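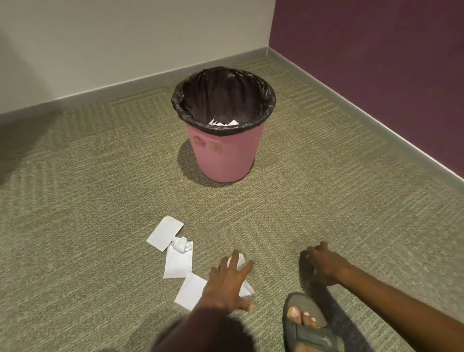
Ondbridge Office Services Adds Paper Sorting to Evening Cleaning at Clistutstead

CLISTUTSTEAD, March – Ondbridge Office Services today announced that waste paper will be collected separately from general trash at the Ruvwood office building. The change covers all 70 rooms in the building and takes effect at the start of next month.

Under the new arrangement, each room will keep one lined wastebasket for paper only. Tenants may tear up drafts, notes and other sheets by hand and drop them straight into the basket. Food, cups and wet items belong in the larger containers in the hallways.
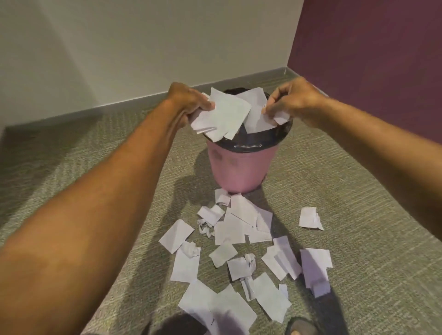

Cleaning staff will empty the paper baskets each evening after 8 p.m. and replace the liners as needed. Scraps that land on the carpet will be gathered by hand before vacuuming begins, as small pieces tend to clog the machines and catch along the baseboards. Tenants are asked to leave the floor near the basket clear of bags and cables.

A trial on the second floor, known as the Prins wing, produced nearly 200 pounds of paper that would otherwise have gone out with the general trash. Ondbridge will report totals for the full building to tenants every quarter.

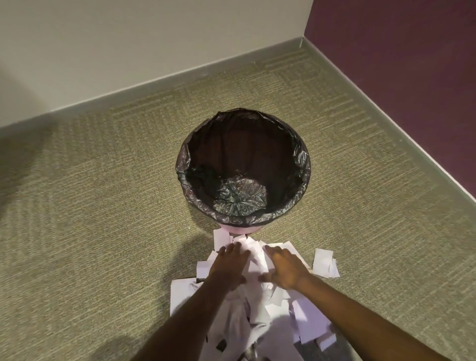

Papers holding personal or financial details are not part of the program and should still be placed in the locked bins beside the elevators.

Ondbridge Office Services cleans and maintains 1,545 rooms in offices, schools and clinics across the Clistutstead area. Tenants with questions may contact the Ruvwood front desk – printed guidelines are also available there.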